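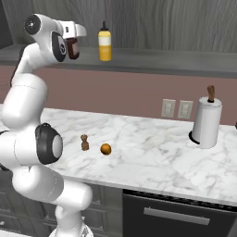
Nueva pauta interna para tareas de cocina en simulación

Desde octubre, los ensayos de manipulación del banco Nokdale siguen la revisión 5 de la pauta común de Grirnitz y Prorska. Afecta a todas las tareas de recogida y colocación sobre encimera y estante.

Cambios principales:

Estado inicial. La pinza arranca vacía y sin contacto con muebles ni objetos. Cualquier interpenetración de mallas en el primer paso invalida el episodio.

Repeticiones. Cada tarea se evalúa en 200 episodios, con semillas publicadas antes de la ejecución. No se admite sustituir semillas fallidas.

Límites. El acercamiento a un estante se hace a velocidad reducida. Los contactos con pared o mobiliario se registran aunque la tarea se complete, y figuran en columna aparte – la tasa de éxito sola ya no se acepta.

Nomenclatura. Los objetos se citan por su identificador de catálogo; «botella» o «fruta» no bastan en el informe.

En la revisión del archivo Woldemariam se devolvieron más de 37 informes, casi todos por no indicar la versión del motor físico. Los grupos afectados tienen 8 semanas para reenviarlos. Los resultados obtenidos con la revisión anterior conservan su validez, pero no pueden mezclarse en una misma tabla con los nuevos.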